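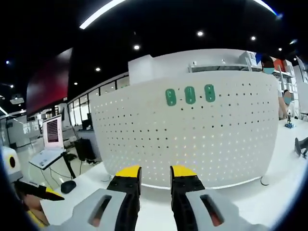 Bent Lauritsen
Demonstration Lead, Prosteo

Pegboard demonstrations: frequently asked questions
Last updated October 16, 2026

Do I need to know how to program?
No. You hold the gripper and do the task with it. The gripper's camera records what the fingers do, and the training team at Brøndum works from those recordings.

How long is a shift?
Two hours at the board, with a 9-minute break in the middle. Most people need one shift to get used to the grip.

How many recordings make a full set?
300 for each task. Sets that fall short stay open and the next person carries on from where you stopped.

Can two people work side by side?
Yes, if each has a gripper and you agree beforehand who starts. Keep your elbows in and leave the other person room to reach the board.

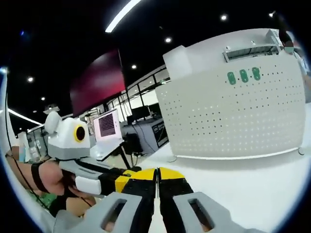
Say "clear" when you back away so your partner knows the board is free. If you bump each other, stop and mark the recording as bad. Don't try to save it.

How fast should I move?
At the pace you would use to hang up your keys. Very slow recordings are sent back, and so are ones with long pauses.

What if I drop a piece?
Let it fall, end the recording and start again. Drops are only kept for the recovery task, which has its own sheet.
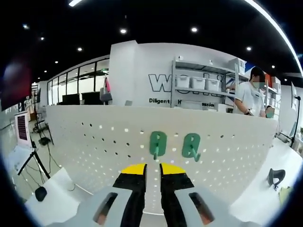 Gripper tips in front of two green hooks on the pegboard.

Does it matter where the hooks go?
Yes. Follow the layout card for your set. There are 23 layouts, and the Paloscombe cards from January are no longer valid.

Who do I ask about pay or scheduling?
Write to the Stellisgate front desk. I only handle questions about the task itself.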